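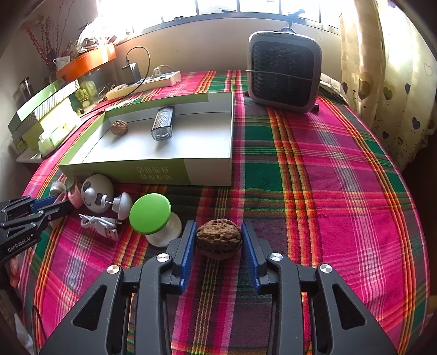

Review: hand-held gripper set for recording demos, three weeks in

Posting this quick before I forget half of it. I bought the pair, not the single. Got them for our little two-person outfit in Jeltville, where we collect tabletop pick and place data for a couple of customers. Not sponsored, paid full price, $2000 for the pair with the carry case. Shipping to Dravside was cheaper but then I'd have to drive over there so no.

Short version: good fingers, decent build, annoying software, terrible manual. Keep reading if you care about the details.

Fingers first. Two parallel ones per unit, blue ridged pads. The ridges matter. My old pair (homemade, flat foam glued on) dropped anything round. Walnuts were my nightmare object. Hard, lumpy, no two the same, roll the second you touch them off center. With these I get a walnut on the first try most of the time if I come straight down over it. Come in at an angle and it still squirts out. So it's not magic. Small flat stuff is worse. USB plugs ok, scissors by the handle ok, a playing card flat on a tablecloth forget it. Coins no.

Linkage is black with triangle cutouts, I guess to save weight. Feels stiff side to side. Silver caps on the pivots, one of mine had a bit of play after the first week. Emailed support, they told me which screw, quarter turn, fine since. Check yours out of the box. Would of been nice to have that in the manual.

Weight. OK for an hour. After two hours my forearm is toast. Kasun Khan, who does the other half of our sessions, has bigger hands and says he doesn't notice. I notice. Take breaks or your last 50 clips will look drunk.

Two-handed work is the reason to get the pair. One holds, one does the job. Opening a box lid, holding down a grater while the other one picks something up, coiling cable. Takes practice. I was bumping the two housings together constantly the first few days and there are scratches to prove it. Now I keep the left one parked at the edge of the table until I need it and that fixed most of it.

Setup tips, since the manual has none:

Use a busy background. I started on a plain white desk and the tracking kept drifting off. Threw a plaid tablecloth on there, loud pink one, drift basically gone. Cheapest upgrade I made. Clutter helps too. I leave toys and tape and whatever lying around now.

Watch the window. Strong light from behind the table blows out a chunk of the picture in the morning. I do sessions after 2 pm when the sun has moved. Curtain half closed also works.

Don't rush the close. Software marks a grasp as failed if the fingers close too fast, even when you've clearly got the thing. Half a second slower and it's happy.

Software. Sigh. The recorder itself is fine, hit start, hit stop, done. The labeling screen is slow and forgets your last folder every single time. I did 1033 clips over the three weeks and had to re-pick that folder at the start of each batch. Also lost 300 clips to a failed upload. Got them back from the local copy, but only because I'd turned on local copy, which is OFF by default. Turn it on. Turn it on before you do anything else. I was sick for a whole afternoon over that.

Export is good though. No complaints. Customer's people opened the files with no questions, which never happens.

Versus the other one. I had the Tindano unit on loan in September. Lighter, nicer trigger, smoother close. But the pads are smooth rubber and get dusty, and then everthing slips. Had to wipe them every 20 minutes. Also it only comes as a single, and pairing two together was a mess, the clocks were off from each other by enough to ruin the two-handed clips. If you only need one hand and mostly grab boxes and bottles, get the Tindano. For small odd shapes or two hands, this one.

Someone asked on my last post about the Bhattacharjee kit. Haven't tried it. Heard the fingers are swappable, which I'd love. If anyone has one, tell me how the wrist holds up.

Support: three emails, three answers, slowest was a day and a half. Good english, no copy paste replies. The screw thing they solved in one go. The folder thing they said is "on the list." We'll see.

Spare pads. Buy an extra set with your order. I'm seeing wear on the tips already, mostly the right hand unit. Not a problem yet but the ridges are a little rounder then they were. Shipping on pads alone is silly money.

Pros
- ridged pads hold round stuff
- stiff linkage, easy to tighten yourself
- both units stay in sync, zero problems there
- clean export

Cons
- heavy after an hour
- local copy off by default (!!)
- labeling screen
- manual is four pages and one of them is the warranty

Would I buy again, yes. Would I pay $2000 again, yes but I'd grumble. If they fix the upload thing I'd stop grumbling. 4 out of 5.

Edit: forgot to say the carry case zipper broke. Day two. They're sending another one.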